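Sostmont Natural History Society
Research Section: Minutes of the Meeting of 3/29/24
Chair: Shireen Steyn
Recorder: Lungile Mathebula

1. Minutes of the previous meeting were approved with one correction: "Avlow Creek" in item 4 should read "Avlow Marsh."

2. Shrew jaw survey. Ms. Mathebula reported that 234 lower jaws recovered from owl pellets at Wirkville have been cleaned and labeled. Of these, 199 are complete enough to measure. The remainder will be kept for teaching. Measurement of the jaw joint will follow the method adopted last year.
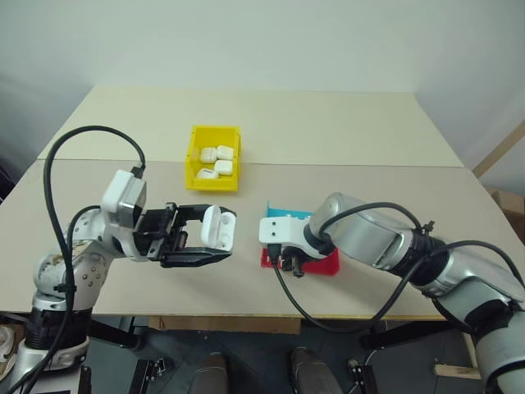
Members discussed whether the Avlow Marsh jaws should be pooled with those from Wirkville. The Chair noted that the two sites differ in soil and in owl species. It was agreed to report them separately.

3. Loan request. The Jacobs Collection has asked to borrow the bat skulls for study. Approved, subject to a signed loan form and return of all skulls in their original boxes.

4. Budget. A request for $800 for storage cabinets and specimen vials was approved. Ms. Steyn abstained, having prepared the request.

5. Questions from members. 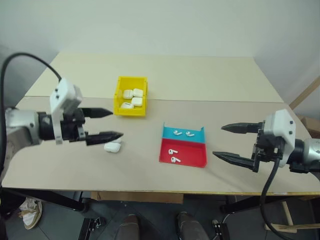 Will the jaw measurements be open to members before the report is published?

Members may consult them in the reading room once the second check is finished in April. Copies may not be taken until the report is out.

A further question on pellet collection at Avlow Marsh was held over, as the landowner's permission has not yet been renewed.

6. Actions. Ms. Mathebula to complete the second check and send the loan form to the Jacobs Collection. Ms. Steyn to write to the landowner.

The meeting was adjourned. The next meeting will be held in April.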